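How We Look After Our Robot Arms

A robot arm needs regular care, just as a bicycle does. At the Demska workshop, the two arms are checked every 300 hours of work. The power is always switched off first. 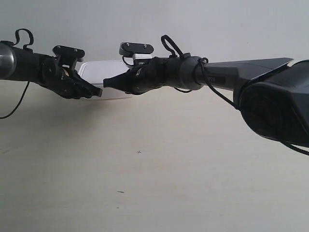

Hashmi Science Centre | Robot Care Team

The black cables outside the arms need room to bend. A technician looks along each loop for cracks or worn spots. Next come the screws on the flat plate above each gripper. A loose plate can wobble.

Last of all, the jaws are wiped with a soft cloth and opened and closed 10 times at slow speed. If a jaw sticks, it is taken apart and cleaned.

Children may watch from behind the yellow line. Please ask a staff member before coming closer.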